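# The Long Wait for a Blood Test in Stullbridge
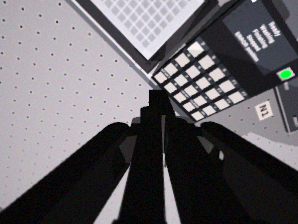
**Ines Dultinov**
*Health reporter*

The clinic in Stullbridge opens at 7 a.m., and on a Monday the parking lot is full before then. People come early to have blood drawn, and most are back at work by nine. The results take longer.

Until last April, samples were tested in the back room. When the clinic's only lab tech retired, the job went unfilled for three months and was then cut. Every tube now goes by van to Deltotbridge, 100 miles east, over a mountain road that closes when it snows.

The clinic has 1,686 patients on its books, and around 200 of them need regular testing. Some take blood thinners, and a doctor may change the dose depending on the number that comes back. A result used to arrive the same afternoon. It can now take 3 days, longer if the pass is shut.

Patients have worked out their own ways of coping. A rancher with kidney disease drives to Deltotbridge himself and makes a day of it, with a stop for feed and groceries. A retired teacher schedules her draws early in the week so that she isn't waiting through a weekend.

The nurses say the phone is the hardest part. Callers want to know where their sample is, and the front desk often can't tell them. The van company, Suvarna, gives a pickup time and a drop-off time and nothing in between.

The county has asked for bids on a second daily run. It would leave at two in the afternoon, late enough to catch people who can't get away before lunch. Bids are due at the end of the month.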